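Conelau Hand-Held Gripper Kit

Home / Build kits / Grippers / Conelau hand-held

Sold by Olotgate. Kit price 287. Padded inserts sold separately as a pair, 51.

Overview

The Conelau is a hand-held gripper you build yourself. You hold it, squeeze the trigger, and two padded fingers close on whatever is in front of them. A camera mount looks forward over the fingers, so each grab can be recorded and used later to teach an arm the same job. It was drawn up by Umesh Rathore for his own bench at home and then reworked with Devendra Kanaujia at the Grustgate shared workshop, where most of the testing is done.

The kit suits anyone who has put together a 3D printer or something of that sort. There is no soldering. You will need a set of hex keys, a small flat screwdriver, a sharp knife for the padding and a clear evening. A first build takes longer than a second one.

What is in the box

Handle, in two halves
Trigger, spring and pull rod
Two finger carriers with linear rails
Black padded finger inserts, fitted
Grey outer padding, supplied as a flat sheet with cutting lines
Camera mounting piece and clamp
Bag of M3 bolts, washers and locking nuts
Printed build sheet

No camera is supplied. The clamp takes most small action cameras with a standard two-prong foot. Wide lenses work best, as the fingers need to stay in view along with a good part of the room.

Specification

Weight without camera: 200 g for the handle half assembly, more once the carriers and padding are on (it depends how much padding you use)
Fixings: M3 throughout
Power: none needed
Part number: 2131
Spare parts: all listed parts can be bought singly

Building it

Lay out the handle halves first and check that the pull rod slides freely in its groove. If it drags, run a bit of fine paper along the groove and try again. Fit the spring with the longer hook towards the trigger. It will go in the other way round, and the trigger will even move, but the fingers will not open all the way.

Next, bolt the rails to the front plate. Leave them loose until both carriers are on, then squeeze the trigger fully a few times and tighten the bolts with the fingers shut. This lines the two sides up. Philomena Brennan, who wrote the build sheet, puts a strip of folded paper between the fingers at this stage and tightens until it is held along its whole length.

The padding goes on last. Cut along the lines on the sheet, leave the backing on, and try the pieces dry before you stick anything down. The long curved piece is the awkward one. Warm it with a hairdryer if it will not take the bend. Keep the padding clear of the rails - a loose edge will find its way in there sooner or later.

Setting the camera

Clamp the camera so that the notch between the fingers sits low in the view and there is plenty of room above it. People tend to aim too low on the first go and end up with a lot of floor. Switch on, hold the gripper at the height you plan to work at, and look at the screen or phone preview before you do up the clamp bolt.

Check three or four directions in the room, with the lights as they will be when you record. Ceiling strips are hard on small cameras. If the picture goes dark each time you turn towards them, lock the exposure on something pale at table height.

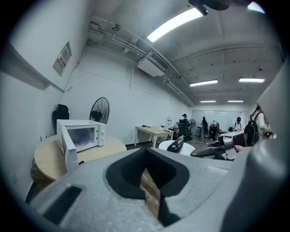
Using it

Move at the speed you would want the arm to move. Most beginners are too quick. Come in towards the object, pause, close, lift, pause again. Keep your free hand out of the way unless the job needs it.

Open doors, drawers and lids are good early tasks because the handle or edge gives the fingers something plain to meet. A microwave door is a fair test of the kit. Small round things are harder, and thin flat things on a flat table are hardest of all. For those, bring the object to the table edge first.

Record in short runs. Devendra stops after each set and plays back one clip in full before going on. He started doing this after losing a whole afternoon in June to a smear on the lens.

If you work in a shared room, agree with the others where you will be walking. You will be looking at the fingers and not at your feet. Bags, chair legs and fan leads are the usual trouble.

Working with an arm

The finger carriers come off the handle with four bolts and fit the Bansal wrist plate, so the same fingers can be used in your hand and on the arm. The plate is not part of this kit. Fit the carriers the same way up on both, and move the camera mount across too, so that the view matches as closely as you can get it.

Other wrist plates can be made to fit. The hole pattern is printed at full size on the back of the build sheet. Sotiris Koutsoukos has cut adaptor plates from sheet aluminium and from birch ply, and both have held up, though the ply one needs its bolts nipping up every few weeks.

Never put your hand between the fingers when the carriers are on a powered arm. Turn the arm off at the wall to change inserts.

Care and spares

Wipe the inserts with a damp cloth. Do not use spirit cleaners on the grey padding, which goes sticky. A drop of light oil on the rails now and then is enough. The spring is the part most likely to wear, and a tired one shows up as fingers that open slowly or stop short.

Inserts wear at the tips. Change both together, or the grip will pull to one side. To remove one, push it back towards the handle until the tab clears, then lift.

Common questions from buyers

Left-handed use. The handle is the same on both sides. The trigger can be used with either hand and nothing needs swapping.

Hand size. The trigger reach can be shortened by moving the pull rod to its second hole. Do this before closing the handle, as it means taking the spring out again otherwise.

Printing your own parts. The files for the handle halves and the camera mounting piece are sent with the order email. You may print spares for your own use. We ask that you do not sell them on.

Other colours. The padding comes in grey only. You can use your own foam so long as it is no thicker than the sheet in the box.

Delivery and returns

Orders are packed by Donal Noonan at Olotgate and normally leave within four working days. Kits can be returned unbuilt within 30 days. Once the padding has been cut we cannot take the kit back, but we will replace any part that arrives broken or missing. Send the part name and your order number.

Collection from the Grustgate workshop is possible by arrangement. Please wait for the message saying the kit is ready before you travel.

Page last changed February 8, 2025: spring direction added to the build notes, insert price corrected.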